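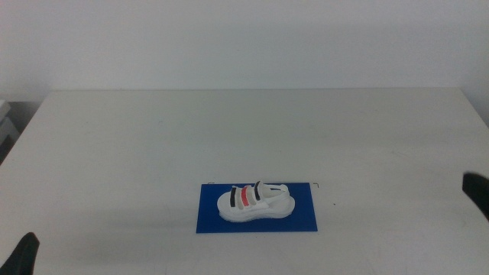
4. Effect of cold-season air temperature on reported outdoor clothing

Share 20 Comments 10

4.1 Data and matching

The clothing diaries described in Section 3 yielded 3,801 usable day entries across the cold season, from November until the end of March. An entry was treated as usable if it carried a date, a departure time readable to the nearest hour and at least one item in each of the three garment groups (outer layer, head and hands, feet). Entries in which the respondent stayed indoors all day were kept in a separate file and are not analyzed in this section. They are taken up again in Section 6, where the decision to go out at all is modelled jointly with the decision about what to wear.

Each usable entry was matched to an air temperature from the nearer of two stations, Lindmont and Lemaire. The Lindmont station stands on open ground at the edge of town, and the Lemaire station is in a built-up neighbourhood close to the river. Both carry Fivovon loggers in louvred shields at standard height. The loggers record every ten minutes, and the value assigned to a diary entry is the mean of the readings in the hour before the reported departure. Where a logger had a gap in that hour, the entry was assigned the value from the other station after adjustment for the mean difference between the two at the same time of day. Gaps were short and fell mostly in the early morning, when few respondents were leaving home.

Elevation was handled simply. Respondents living on the slope above Lindmont, at elevations above 500 m, were given a corrected temperature using a constant lapse rate. A constant rate is known to be a poor description of valley air on calm winter nights, when the slope may be warmer than the floor. We tested a version in which the correction was switched off whenever the station wind speed was low. The estimates reported below changed only in the third decimal place, and the simpler version was retained.

Wind was included through a standard wind chill index, computed only where the air temperature was below 10 °C. Above that value the index is undefined in the usual formulation, and the air temperature itself was used. This leaves a small step in the combined variable at the threshold. As few cold-season entries fall near it, no smoothing was applied.

4.2 Recent temperature as a reference

The main hypothesis is that people dress with reference to the temperatures of the preceding days as well as to the temperature of the day itself. A morning well below freezing that follows a mild fortnight should, on this account, draw heavier clothing than an equally cold morning in the middle of a long cold spell. To test this, a reference temperature was calculated for each entry as an exponentially weighted mean of the daily means over the preceding two weeks. The weight parameter was estimated from the data along with the other coefficients.

The dependent variable is the insulation score defined in Section 3.4, which sums fixed values for the reported garments. The score is crude. It takes no account of fit, age or condition, and it treats two thin sweaters as equal to one thick one. Its advantage is that it can be computed from short written entries without follow-up. An inspection of entries in which the respondent volunteered a remark on comfort suggests that the score orders outfits correctly within a person, but less well between persons. For this reason all models include a respondent intercept, and we make no comparison of levels between individuals.

The model was fitted in Javus using restricted maximum likelihood. Fixed effects are the wind chill value, the departure of wind chill from the reference temperature, precipitation in the previous hour (none, rain, snow), snow on the ground (yes or no) and the expected length of the outing as stated in the diary. The respondent intercept and a respondent slope on wind chill are random. Residuals were inspected against time of day, calendar week and station. A slight excess of positive residuals was found in the first week of diary keeping, which we attribute to fuller reporting while the task was new. Dropping that week did not alter the sign or the approximate size of any coefficient.

4.3 Results

The wind chill value has the expected negative coefficient and accounts for most of the explained variance within respondents. The departure term is also negative, smaller, and clearly distinguishable from zero. At equal wind chill, respondents reported higher insulation scores when the day was colder than the reference and lower scores when it was warmer. The estimated weighting implies that the reference is dominated by the most recent four or five days. Days in the second week carry little weight, and extending the window to three weeks produced no improvement in fit.

The effect is not symmetrical. When the departure term was split at zero, the coefficient for days warmer than the reference was the larger of the two. Respondents shed clothing quickly in a thaw and were slower to add it when a cold spell began. This agrees with a suggestion by Rotich, made with respect to an earlier pilot in the same valley, that the heavier coat tends to be put away after the first warm days and is then slow to come out again. The diaries do not record storage, and the mechanism cannot be tested with them.

Garment groups differ. Head and hands respond most strongly to the departure term, and outer layers respond less. Gloves and hats are small, are often carried in a pocket, and can be added without changing the rest of the outfit, so a larger response is plausible. The difference between the groups persists when entries with precipitation are excluded.

Footwear behaves differently from the other groups and was modelled on its own. Snow on the ground is by far the strongest predictor, and once it is included the wind chill coefficient is small. The departure term is indistinguishable from zero. Respondents appear to choose footwear for the surface they will walk on and only to a minor degree for the air temperature. Entries with bare ground and low temperature, which were common in the mild middle part of the season, frequently list ordinary shoes together with a winter coat. Open footwear was rare in the matched entries and confined to trips to a garage, bin or mailbox.

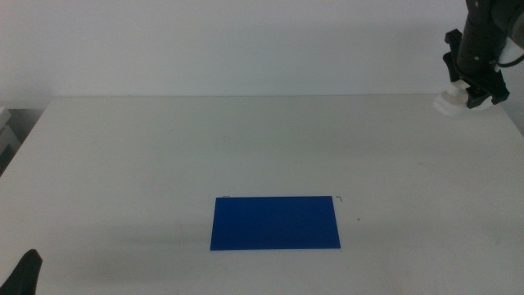

Figure 4. White tabletop with blue sheet.

4.4 Sensitivity checks

Four checks were made. In the first, the station temperature was replaced by the forecast minimum issued the evening before. Fit deteriorated slightly for respondents who leave early and improved slightly for those who leave after midday, and the departure term was unchanged within its standard error. In the second, the insulation score was replaced by a simple count of layers on the upper body. The results were similar but noisier. In the third, weekends and holidays were dropped, in case outings for recreation called for a different sort of clothing. The departure term was somewhat reduced in size, and the asymmetry described above remained.

The fourth check concerned missing entries. Diaries were completed less regularly toward the end of the season, and the fall was steepest among respondents who drive to work. If those respondents are also less sensitive to the weather, the late-season sample would overstate the average response. A weighted version of the model, with weights from a logistic regression of completion on travel mode, age group and calendar week, gave coefficients within one standard error of the unweighted ones. Kimutai Rotich repeated the weighting independently, using distance to work in place of travel mode, with the same outcome.

4.5 Limitations

The stations represent the air at two points in the valley, and conditions at a given doorstep may differ from both. Sheltered yards at Lemaire are probably warmer than the station on clear afternoons. An error of this kind that is constant for a household is absorbed by the respondent intercept, but one that varies with cloud and wind is not, and it will bias the wind chill coefficient toward zero.

A second limitation is that the season was mild overall, with cold spells that were short by local standards. The reference temperature therefore moved within a narrow band, and the response to a departure from a truly cold reference is estimated from few days. It would be unwise to carry the coefficients over to a colder winter without further data. Older respondents often noted in the margins that the cold mornings would once have been considered ordinary for the month. Such remarks were not coded, though they are consistent with a reference that adjusts over years as well as over days. A single season offers no means of separating the two time scales.

Finally, the diaries record what was put on at departure. Garments removed on a bus, in a shop or after a few minutes of walking are not captured, and the scores should be read as an upper estimate of the insulation worn during the outing. The treatment of outings with several stages is set out in Section 5.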